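Search the magazine Search Clear

6 min read

The pleasures of a pale table

Give me a plain table in light wood and I'm happy for an afternoon. I have written for this magazine about chandeliers and four-posters and once, at great length, about a staircase, but the piece of furniture I keep coming home to is the blond table with nothing much on it. It takes the light so well! Even on a gloomy day in December, when the rest of the room has given up, a pale top seems to hold on to whatever comes through the window.

My own came from Chávez, a second-hand shop in Solville with a bell on the door and very narrow aisles. It cost me 142 pounds, plus 200 more to have the legs made sound, and I would pay it again tomorrow. I had gone in for a lamp.

What I love first is the grain. Dark woods can be grand, but you have to lean in to read them, whereas blond wood shows its lines quite openly, long streaks running side by side like sand after the tide has gone out. Put one against something really dark — black curtains are marvellous for this — and the top almost glows. Grey carpet helps too, which surprised me, as I'd always thought of it as an office thing.

Then there are the marks. A pale surface does show them, and I've come round to that completely. A faint scuff across the top, a shade greyer than the wood beside it, catches the eye for a second and then settles into the pattern. I used to rush at every one with a cloth. Now I look at them over my tea.

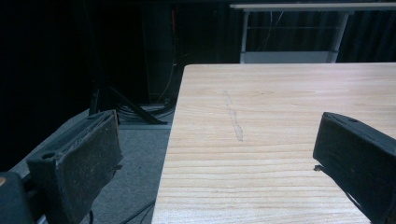 Looking after the top

You need very little. I dust with a soft dry cloth, going along the grain, and follow with a barely damp one if there's anything sticky. For smudges that won't shift, a drop of washing-up liquid in warm water, then dry it straight away. Try it on a corner first if you don't know how the wood was finished.

Deeper scuffs are another matter. Garkico, the little workshop that did my legs, told me to leave sandpaper alone until I knew whether I had solid wood or a veneer, and I'm very glad I listened. They have an order book with 724 tables in it, all written up by hand, and a good many came in after somebody got keen with a sander.

Choosing the company it keeps

A pale table gets on with nearly everything. White metal looks crisp beside it, and black gives it a bit of drama. The one thing I'd avoid is a second wood that nearly matches — go much darker, or go for paint. And leave some of the top bare, please. All that lovely grain deserves to be seen.

More from Homes

Talletico: the chair makers who still steam their own ash
A kitchen dresser from 1657 and the family that uses it daily
Grey carpet, reconsidered
Six ways with a heavy curtain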